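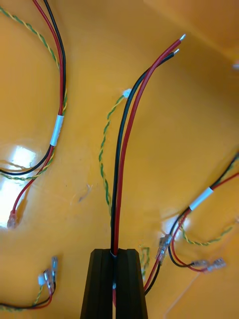 Red and black wires, bare at the tips.

Home | Diary | Archive

2019-08-30, by Sneha Garg

We're a company! The certificate came through before lunch and I read it out loud twice — Sanano Private Limited, two directors, me and Bimla Rana. Filing took 11 days. I'd picked Kikonton first but the name was refused, and now I like Sanano better anyway. Bimla has the PAN letter in a plastic sleeve already. Bank account next, then the auditor, hopefully early September. Must ask Jitendra Goel about share certificates. So happy I can hardly type!

Recent entries
Name refused, trying again
Digital signatures, finally
Lunch with Ivone Teixeira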